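Visit to the Sakevow open day, July

I have wanted to see the Sakevow hall for a long time, so when they announced an open day on a Saturday I bought a ticket at once. The question I took with me was simple: can a machine now do the small jobs that I do every day at home and that my brother-in-law does in his shop? I write this report for the members of our reading circle who could not travel.

The hall was divided in three parts: kitchen, laundry and shop floor. I began with the laundry, where Jerkico showed a machine with two arms that folds towels. It needed nearly 4 minutes for one towel. The fold was good, I must say, better than mine. Then a visitor gave it his own shirt, with buttons, and the machine picked it up, put it down and picked it up again until a lady from the stand took the shirt away. She told us that shirts are planned for next year.

In the kitchen part, Nakpan had a machine for loading the dishwasher. Plates went well. Cups went well if they stood upright at the start. The forks were still put in by hand, and the young man at the stand admitted this without being asked, which I liked.

The last talk of the morning was about errands. If a machine should bring the groceries home or carry stock from one shop to another, it must first manage an ordinary street, and the speaker thought this is more difficult than the kitchen. A stop line, parked cars on one side, a house close to the corner: for us it is a drive of a few seconds, for the machine it is much work.

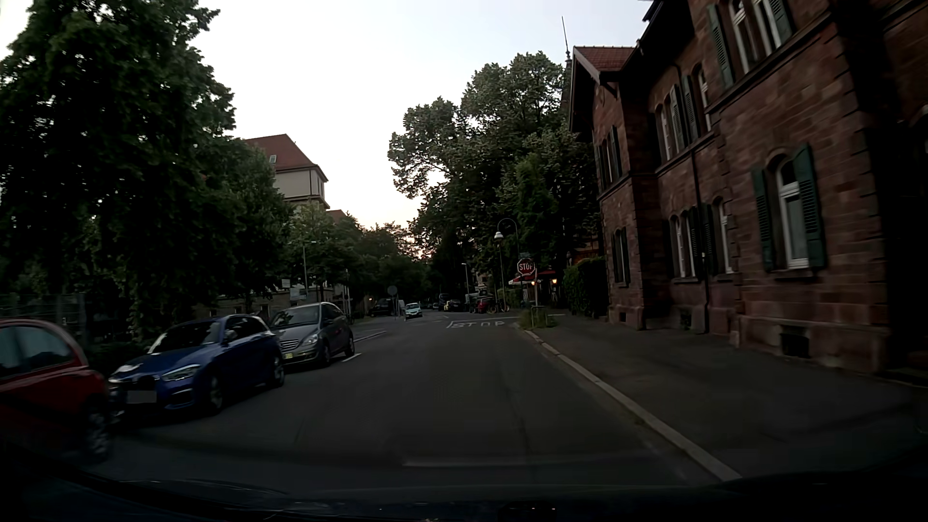
A stop line and a stop sign at the corner, in dim light.

After lunch I went to the shop floor. Hirnuvetti had built a small storeroom with shelves, and their machine was filling them with boxes of tea and soap. In the 20 minutes that I watched, it dropped one box and placed two with the label to the back. It did not notice the labels. A person had to walk over and turn them. The sign on the stand said that the storeroom holds 169 different products, but I saw it handle only 5 of them, and all were boxes. I asked about bags of flour. The answer was "not today."

My opinion after one day: for a shop with many equal boxes and patient owners, it can already be a help in the night hours. For the home I would wait. The towels are nice, but I have more shirts than towels.

Practical notes: the train station is a short walk away, the coffee is expensive, and the talks are easier to hear from the left side of the room. Please bring your own water.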